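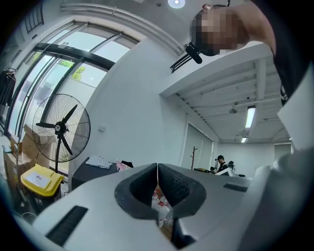
3.2 Data collection with the hand-held gripper

We recorded 1,363 demonstrations at two sites, Udholm and Nitham. The operator holds the gripper and does the task by hand, and no robot arm is used at this stage. Of the recordings, 357 were dropped because the pose track was lost for longer than 18 frames in a row. The rest were used to train the policy described in Section 4.

The wide view from the gripper keeps the fingers and much of the room in the same image. In Figure 4 the two black pads meet in a narrow V, and part of a crumpled white plastic bag shows through the gap between them. Tall windows and ceiling lights are in view at the same time. We use fixed structure of this kind to estimate the pose of the gripper, and the area near the fingers to predict the next action.

Bright windows were a concern in early tests. We locked the exposure at the start of each session and did not correct the images afterward. People who appeared in the recordings were pixelated before labeling, and the same pixelated images were used for training. Finger width was read from the images and smoothed with a short median filter. Bags and other soft items were kept in one task group, with results given separately in Section 5.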